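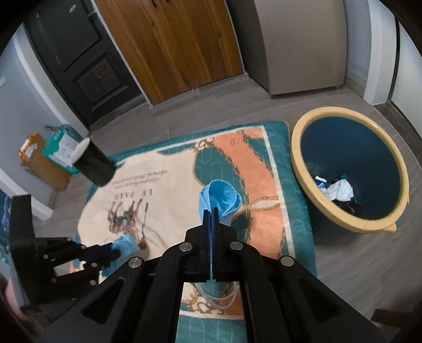 What is in the Ellitz Open Day set?

A short collection of household tidying clips recorded with hand-held grippers during a public open day at Prorkedine, together with the notes I took while watching. There are 66 clips. The release on the day called it a demonstration of home robotics, and part of my purpose in writing this file is to say how far I think that label stretches.

Ellitz Open Day, README
Written by Josiane Poulain
Last revised Monday, October 12, 2026

Background

Prorkedine opened its doors to the neighbourhood in June. Visitors were shown a furnished room and told they'd see the future of housework. What they saw was people squeezing grippers by hand, picking soft things and small things up off the floor and putting them somewhere else. The recordings go to Truton, who train a policy on them, and a robot arm is supposed to do the same chores at some later date. There was no arm running in the room on the day I attended. When I asked for a success rate I was given a brochure.

I've got nothing against the method. Recording people is a sensible way to get motion data and a good deal cheaper than steering an arm around all afternoon. My complaint is with the word "autonomous" on the poster by the entrance, which a fair number of visitors took at face value.

Contents

clips/ has the recordings, one folder per clip
notes/ has my observations, typed up from paper
labels.csv gives one task name per clip
CHANGES is short and mostly about spelling

Tasks

Most of the work is clearing cloth and small litter from a floor with a patterned covering on it. Light blue cloths turn up, one to each gripper in places, and they behave the way cloth does: they fold, bunch and twist when you pinch an edge. Small packaging is in there too, including a Coltalin medicine packet held upright between the finger pads. Crinkly, shiny things like that are a fair test for a camera, and I'd have liked to see more of them.

The task names in labels.csv came from Collet, the contractor who did the labelling. They're vague. "Tidy" covers nearly everything. I left them alone, so that anybody comparing against Truton's copy gets the same strings. 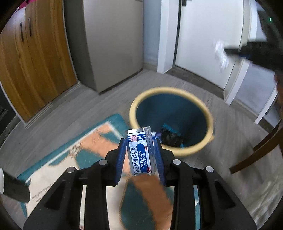 Can I use these clips to judge how well a robot would tidy a house?

They won't tell you that. Every clip was made by a person who could see the whole room, feel resistance through the handles and change their mind halfway through. You can learn what good grasps look like and how long a person takes over them. Whether a machine can repeat any of it is a separate experiment, and I haven't seen the results of one.

Known problems

Some clips have heavy motion blur, worst when a gripper swings across quickly. I haven't filtered them out.

Hands and arms show up at the edges now and then. If your model needs a clean view, crop before training.

All clips come from one room. A model trained on this alone will know one floor very well — I wouldn't bet on it in my kitchen.

There are 8 clips with a label that doesn't match what's going on. They're listed in notes/mismatch.txt and the labels haven't been fixed.

Failed attempts were thrown out before I received the data. Ask Truton for them if you can. I asked and was told they weren't kept, which seems a strange habit for people who say they're learning from experience.

Things said on the day that I couldn't confirm

That the system "already works in 30 homes". No list, no contact, no footage.

That cloth handling is solved. The presenter moved on quickly when a visitor brought up fitted sheets.

That more than 70 people had signed up to record at home. It may be so, but none of their clips are in this set.

Use

Fine for teaching, for testing a data loader, or for arguing about grippers over lunch. Please don't quote it as evidence of robot performance. If you publish with it, mention that the clips are human demonstrations and say so somewhere readers will notice, ahead of the appendix.

Corrections are welcome, above all from anyone at Prorkedine with numbers to share. Send them to me and I'll add them to notes/ with your name and the date received.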